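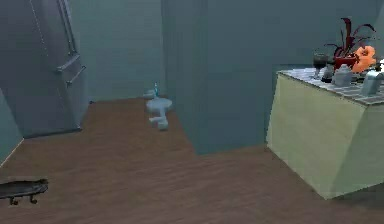
Sim kitchen, Bevau layout, start of the teleop block. Skateboard on the floor, fridge at the back, island on the right.

May 2019

Remote demos in the sim all morning. The task is "go to the island, pick up the white jar with the lid, put it down on the other side of the plant". A child of four could do it. I have a doctorate and two joysticks and I managed it on the ninth go.

Trouble is depth. With flat lighting there is very little to tell you how far the tiles are from your hand, so I have been judging reach by the grout lines. Works fine until the wrist covers them. The wine glass is close enough to the jar that every approach from the left is a coward's approach, and I can see it in the logs: long slow curve, pause, little wobble, grab. If the policy learns anything from me it will be hesitation.

Switched to the Porniner hand controller after lunch. Better for rotation, worse for my elbow. The clutch button still sticks, so a few demos have a section where the arm goes on a short holiday toward the ceiling. I have tagged those "scenic". Please don't train on scenic.

Counts for the Chettiar set: 724 demos kept out of 1566 recorded. Most of what got binned was mine from February, before we fixed the lag, when I was steering by memory and optimism. Keep the rejects on the old drive anyway, we may want them for the failure detector.

Driving the base is its own sport. The start pose is random and the skateboard is a proper collision object, as I learned at speed. Whoever wrote the clutter generator has a low opinion of housekeeping. I'd leave it all in, but cap the base speed in the config, currently 2 and far too brave.

To do:
- swap the clutch button, spare is in the Lutitz box
- log the operator's camera view with the joint states
- redo the jar grasps from the right side
- try guiding the real arm by hand for the same task and compare the paths
- ice for elbow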